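Fiona Strachan
Vastley put out release 5 of their grasp planner on Friday, and the notes say it now "understands the workspace". I've been running it on our bench since then. Short thread.

1/ What it does well: install is painless, the logs are readable at last, and replanning after a missed pick takes 2 seconds where the old one sulked for 20. Fine. Credit to them.

2/ What I don't buy is the headline number. 1,137 test picks, and not a word about how many had the target fully in view of the wrist camera. I asked. Benedikt Strobel asked too, more politely. We both got a link to the brochure.

3/ Their confidence score is per object. It says nothing about whether the planner knows which zone of the table the object is in. Those are different questions and the docs treat them as one.
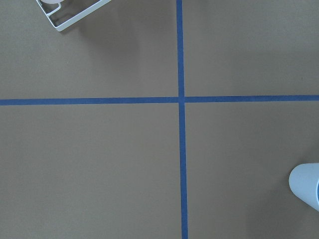

4/ Zone lookup lives in a config file, and the default assumes the dividing lines run square to the camera. I've yet to meet a bench where they do. Blue tape laid by hand leans a bit one way, tilts a bit the other, and with only the left side of a pale blue cup in view I want the planner to say "not sure" before it commits to a zone. There's no setting for that.

5/ Drudgate's old plugin had one, by the way. Ugly thing, but it would stop and ask for another look.

6/ Staying on release 4 for now. If anyone has got the zone file to accept a rotated grid, please send me yours.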